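**Can a robot tidy a vanity yet?**

I've got over 27 brushes and zero patience – is there anything I can buy that puts them away?

**Nabila Saragih**
Not at home, no. Thin handles are hard to grab lying flat, and then it still has to hit a small slot. I'd give it 10 years.
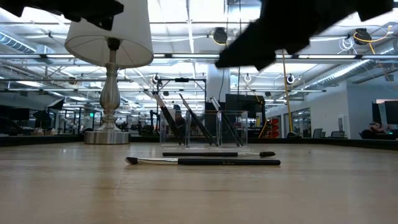

Brushes in a divided holder are a decent test, because the gripper has to tilt the handle and let go without knocking the others over. Slow going – laundry is worse!

**zuswood_dan**
My vacuum can't even handle a sock lol. Buy a drawer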